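4.2 Straps, sleeves and the problem of the half-folded pile

We come now to the part of the study that gave us the most pleasure to write up, and probably the most trouble too, namely what people do with clothes and cloth in a small bedroom when there is no table to fold on. In the Widport homes the bed did nearly all of this work. It was the sorting place, the folding place and the waiting place for things that belonged in a cupboard somewhere else, and more than one household told us that they could not go to bed until the folding was finished, which they seemed to regard as a useful sort of pressure.

The surface of the bed matters more than we had expected when we drew up the Pivano checklist (see Section 3). A soft quilt gives way under the hand, so that a shirt pressed flat in the middle tends to ride up at the edges. A bamboo mat is firmer and lets a garment slide, and people who folded on one often turned the whole garment around where they would otherwise have walked to the other side of the bed. Figure 6 comes from a room of this kind, with a window on one side and the bed taking on the job of a folding table.
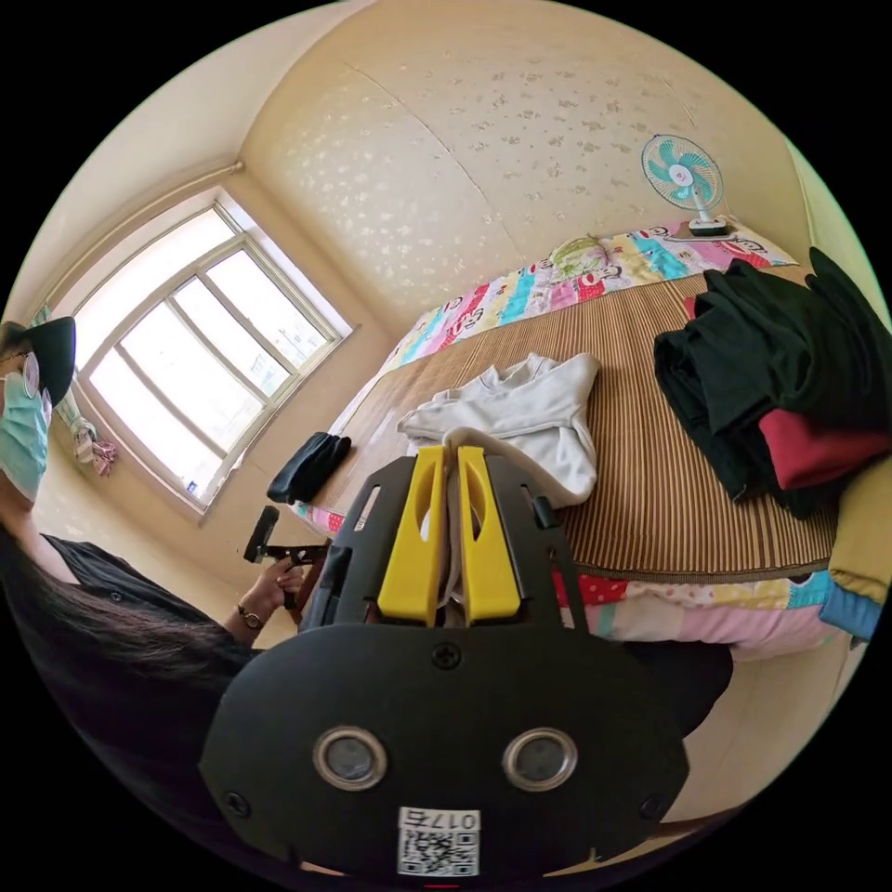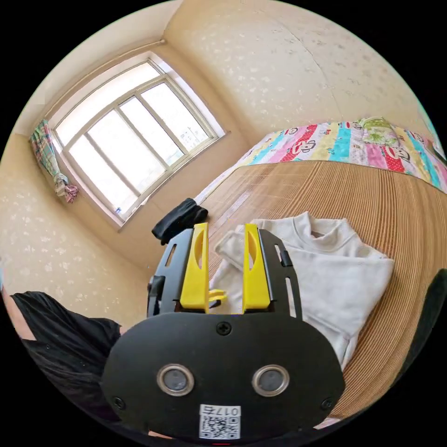 Domestic Textiles Group, Department of Household Studies, Lukumay College
Figure 6. Handling cloth in a small bedroom. First picture: a beige fabric strap held up, with cloths hanging near the window. Second picture: a folded white sweatshirt on a bamboo mat.

The two pictures in Figure 6 show two rather different kinds of item, and we would like to dwell on the difference for a moment. A sweatshirt is a forgiving thing. It has a neckline that tells you which way is up, two sleeves that can be tucked in, and enough body to keep its shape once it has been put down. Of the 364 folding episodes in the Widport set, 200 involved a top of some sort, and these were the ones our coders agreed on most readily — there is usually a clear moment when the hands let go and the job is done.

Straps, belts, ties and drawstrings are another matter. They have no obvious front, they loop over whatever is nearest, and people tended to lift them first and decide about them afterward. Some rolled them up, some laid them on top of the garment they went with, and a fair number simply hung them wherever there was a place to hang something. We had no code for this at first, and after a long afternoon of talking it over we added one, called "parked," for any item set aside without being folded or put away.

Hanging things near the window was common enough that we wondered whether it should count as storage. We decided against it for the present analysis, partly to stay in line with the Flullen coding scheme, where a place counts as storage only if the household names it as such. Readers who would like to count it differently will find the window items marked separately in the appendix, and we would be very glad to hear how the totals come out — our own guess is that the "parked" category would shrink by almost 100 episodes.

Section 4.3 takes up bed linen, which needs more room than any of the items discussed so far and, in most of these homes, a second pair of hands.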